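Category: Kitchens / Worktops / Care and sealing

Sealing a marble worktop

Marble is mostly calcium carbonate. It is porous, fairly soft and reacts with acids. An impregnating sealer fills the pores near the surface so that oil, wine and coffee take longer to sink in. It gives no protection against etching, the dull marks left by lemon juice, vinegar and many bathroom cleaners. Those have to be polished out.

The method below is for honed or polished marble indoors, using a solvent-based impregnator such as Berero or Jardine. Water-based products are applied in much the same way but need longer between coats. Where the tin disagrees with this page, follow the tin.

Testing the stone

Put a teaspoon of water on the worktop near the sink and another near the hob. Leave both for ten minutes, then wipe dry. A dark patch means the stone is taking in water and needs sealing. If there is no change, stop here. Sealer applied to stone that cannot absorb it dries on the surface as a sticky haze.

Test each slab separately. Two pieces from the same supplier can behave quite differently, and a polished face usually absorbs less than a honed one.

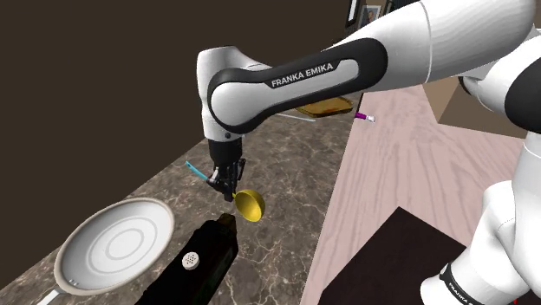
Clear utensils and small appliances before cleaning.

Cleaning and drying

Wash the whole surface with warm water and a pH-neutral stone soap. Rinse twice with clean water, changing the cloth between rinses. Soap left behind will stop the sealer going in evenly.

Oil stains should be drawn out first. Mix bicarbonate of soda with a little water to a thick paste, spread it over the stain to the depth of a pound coin, cover with cling film and leave overnight. Scrape off with a plastic spatula. Old stains may need this three or four times.

Leave the worktop to dry for 24 hours, or 48 if a paste has been used. Stone around an undermounted sink dries last – check the cut edge with a piece of kitchen paper.

Masking

Tape off the hob, the sink rim and any painted or plastered wall that meets the stone. Low-tack tape is best on emulsion. Doors and windows should be open while a solvent product is in use, and pilot lights must be out. 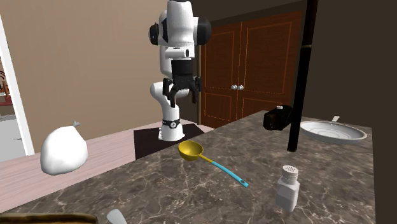
Applying the sealer

1. Shake the tin and pour a little on to a lint-free cloth. For a run of worktop up to two metres long, 100 ml is normally enough for one coat.

2. Work in sections an arm's length wide. Wipe on in overlapping strokes until the stone looks evenly wet.

3. Wait five minutes. Add more to any area that has gone dull.

4. Buff off all the excess with a dry cloth before it starts to drag. Turn the cloth often.

5. Leave for two hours, then apply a second coat in the same way.

Keep the surface dry for 24 hours after the last coat. Lay used cloths flat outdoors until dry before binning them – some sealers can heat up in a crumpled rag.

Repeat the water test every June.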